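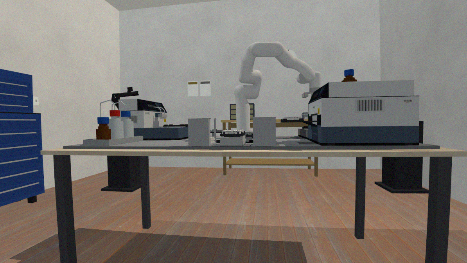

*Rusalix 的仿真工作台,机械臂弯向右侧,末端朝下,旁边是那台白灰色的大仪器。*

**Rusalix** 是我们在 Hullus 共享工坊里做的一个小型实验室自动化项目,说白了就是一张台子、一条机械臂,外加几台需要有人来回伺候的仪器。词条由我来写,因为布局大半是我摆的,摆错的部分也大半是我摆的。目前能跑的是仿真版,实体台子还在攒零件,所以下文凡是讲摆放和动作的,请一律当成仿真里的事情来读。

## 名称

名字是 Ismael Evangelista 起的,他坚持说念起来像一种感冒药,好记。项目文件夹最早叫 Rarent,后来工坊里另一个做三轴滑台的小组也用了这个名字,两边的文件同步到一起,乱了整整一个周六。我们改名,他们保留,老文档里偶尔还能搜到 Rarent 字样,看到了顺手改掉就好。

## 台面布局

台面是浅色木边,上头铺一块深灰色工作板,所有东西都站在板上。左边是液体处理仪,前面的浅灰托盘里排着三个瓶子:棕瓶蓝盖、白瓶红盖、白瓶蓝盖,细管从瓶子连到后面的仪器上。瓶子的颜色请不要随便换!我跟 Jailson Tavares 沟通全靠“红盖那个”,换了颜色我们俩就没法说话了。

右边那台大家伙是分析仪,上白下深灰,带一排竖条散热格栅,顶上还放着一个棕色瓶子,也是蓝盖。它占地方,又高,机械臂绕来绕去主要就是在绕它。

机械臂放中间。我一开始想把它放在最右端(觉得离分析仪近,省事),结果伸到左边托盘时几乎完全拉直,关节一拉直就容易出怪动作,规划器给出的路径看着像在打太极。挪到中间以后两边都够得着,代价是中间这块地方变得很挤,白色小模块只能一个挨一个地商量着摆。

布局文件一共改了 9 版。第四版和第五版几乎一模一样,区别只在于我忘了自己已经存过一次。

## 房间模型

房间也一起建了模:红棕色木地板、灰白墙、左边一个高高的蓝色工具柜,墙上钉着两张纸。有人问过我,仿真里要墙上的纸干什么。碰撞检测确实用不上它们,可是我在空荡荡的灰盒子里调姿态,调半小时就分不清前后左右了,有个柜子在那儿,眼睛有地方落。后墙靠右还有一只圆挂钟,要看视角,有的角度里看不到。

## 机械臂的姿态

我们给机械臂存了一批命名姿态,用起来比每次现算舒服得多。最常用的是这几类:

- **拱起**:连杆高高拱过去,末端朝下。适合从上方接近东西。
- **折叠**:上臂收住,前臂往下斜,整条臂瘦瘦高高。转身前先回到这里。
- **取放**:手腕垂直,夹爪张开对着料盘。
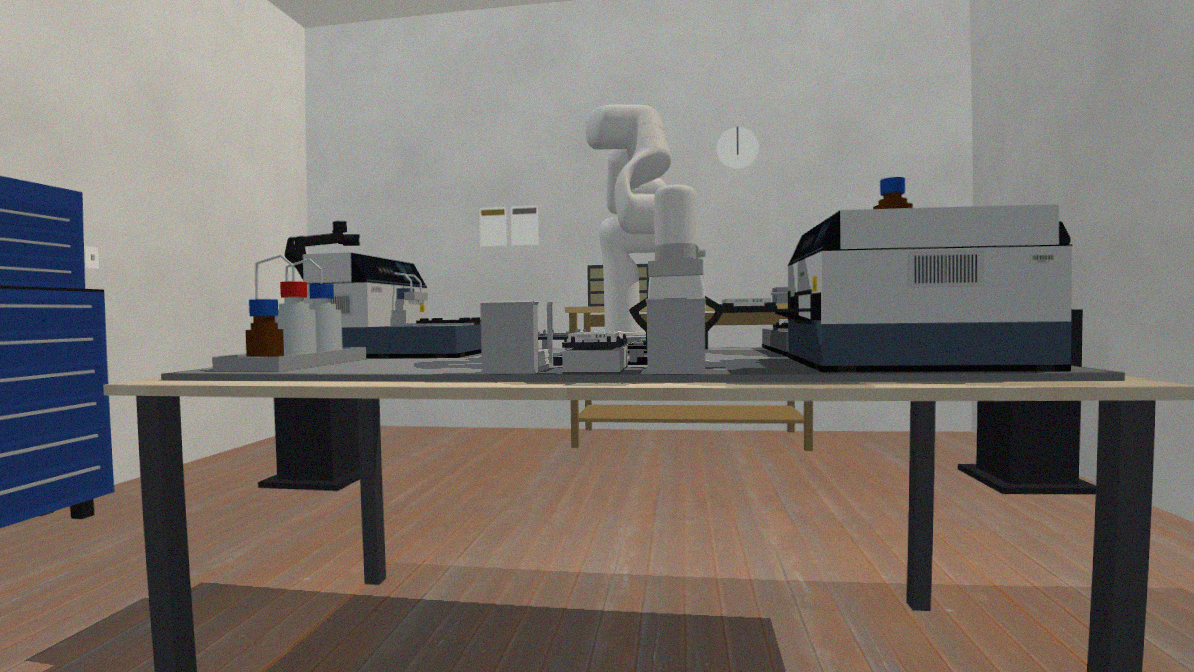 *折叠一类的姿态:上端关节向前弯,前臂斜着往下。*

“折叠”是我个人最喜欢的一个。从左侧去右侧,中间先经过它,臂就不会横着扫过台面。Jailson 嫌它慢,他写过一条抄近路的轨迹,肘部离分析仪外壳只剩 3 毫米。仿真没报碰撞,他很得意,我很紧张。仿真里的外壳是一块完美的几何体,真机的台面会晃、会歪,还会有人把胳膊肘撑在上面。这条轨迹现在还留在仓库里,默认关闭,文件名里带着他的名字,方便以后追究。

姿态文件和配置文件加起来有 1,971 行,其中不少是注释,注释里又有不少是我和他在吵架。新来的朋友建议从注释读起,比正文有意思,也能看出哪些数字是算出来的,哪些是一咬牙写上去的。

## 料盘与夹爪

夹爪用的是两指式,黑色,手指带一点折角。料盘放在中间,两侧各有一个浅灰色的开口箱体,夹爪要从它们之间的空档里下去。这一段是整套流程里我花时间最多的地方,因为手指张开以后比闭合时宽不少,碰撞模型如果偷懒按闭合状态来算,规划器就会特别自信地往箱体上撞。 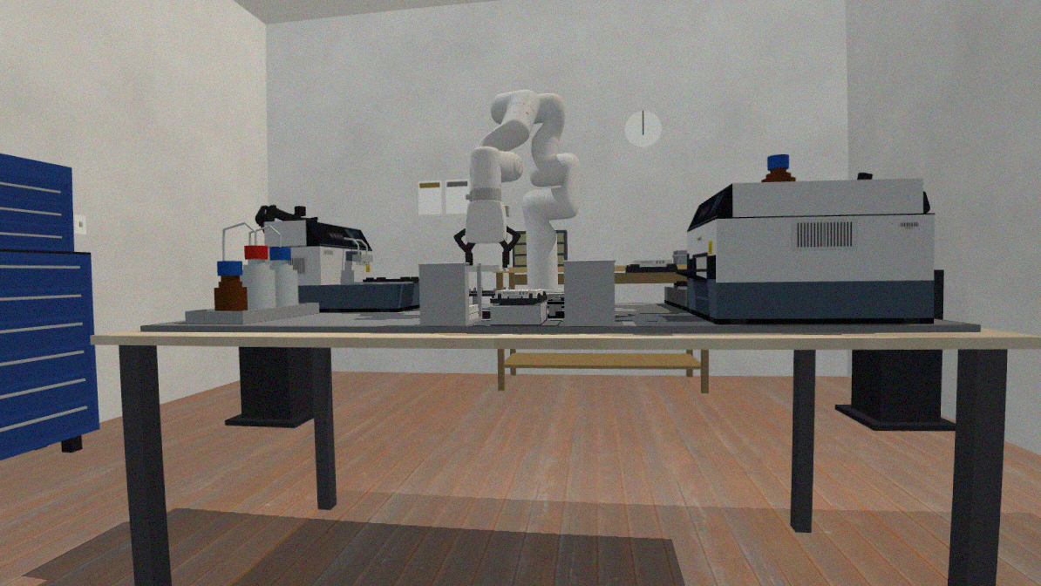
我的做法是把下降拆成两步:先在料盘上方停住,把手腕摆正,再垂直往下走。停的高度写在配置里,叫 `hover_z`,别删,也别跟 `approach_z` 搞混(我混过,两个下午没了)。下降那一步把速度限得很低,旁边看的人会着急,我自己反正是端着茶看的。

夹爪开合的模型最初是从 Oltmanns 的一份旧图纸上量来的,那份图纸缺了侧视图,手指厚度只好按手感估。等实物装上以后这一项要重新量,词条到时候也得跟着改。

## 实体版进度

台架的木料和深灰色的桌腿已经定下来了,工作板还在比价。Ismael 从二手市场收了一个底座,700 块,他觉得捡了便宜,我觉得螺纹有点可疑,我们约好装上之前先不下结论。计划五月先把空台面立起来,机械臂随后,仪器放在最后。真仪器太贵,头一阵子会用同尺寸的木盒子顶替,木盒子撞坏了可以再钉一个。

## 已知问题

- 瓶子的细管在仿真里是固定形状,不会被臂带动,实体上得另外想办法固定。
- 料盘上沿的白色小件没有单独的碰撞体,夹爪靠近时要自己多留余量。
- 夹爪模型和不带夹爪的模型目前是两份文件,改了一份请记得改另一份。

## 参见

- Hullus 工坊:设备预约与夜间使用规则
- Rarent 三轴滑台(另一个小组的项目,和我们已经没有关系了)
- 命名姿态列表与 `hover_z` 参数说明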